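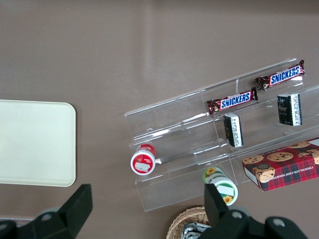

The shelf-stocking table at the open day, from the wrist camera: two Snickers on the upper tiers, tray to the left.

Subject: Re: [robots-list] Sellus open day at Badimthorpe, was it worth it?
Date: 2018-05-23

On the list, someone from the Skavholm group wrote:

> We couldn't get anyone over to Badimthorpe for the Sellus open day.
> Did they show the arm doing real goods or just the foam blocks
> they had in February? And is it still running the Krishnan
> planner? We are thinking of going to the next one but it is a long
> way for foam blocks.

Real goods this time. They had a clear acrylic stand with steps and dividers in it, and ordinary shop items on and next to it. Chocolate bars, small black boxes, a round tub with a red lid on its side, a box of chocolate chip shortbread. The job was to pick what a visitor asked for and put it in the cream tray.

Yes, it is still the Krishnan planner. They have changed the grasp part but the arm moves much as it did in February, with the same pause before it goes down. The wrist camera view was up on a screen by the door, so you could follow it from the back.

Snickers bars went well. I asked for the top one and it got it first time, then did the lower one for the person after me. The black boxes were slower. The green and white cylinder with the sunflowers on it was the hard one while I was there. It rolled twice when a finger touched it and they had to put it back by hand. The staff said clear acrylic gives them trouble with depth, and the bright edges can be read as a solid surface. They said they had logged 1,115 picks from the stand before the day and would put out the results by item, but gave no date.

Visitors went up in groups of 4 and you got one request each. There was a queue after lunch, so go in the morning. The talk before it was mostly about hiring and you could skip it.

Two things I forgot to ask, if anyone else was there:

- is the cycle time on the slide with or without the pause?
- will the stand drawings be shared? We would like to cut one here and try our own gripper on it.

For Skavholm: I would go to the next one if you work on small packaged goods. If you only want to see the planner, the February video has most of it.

--
To leave this list, send a blank message with "unsubscribe" as the subject.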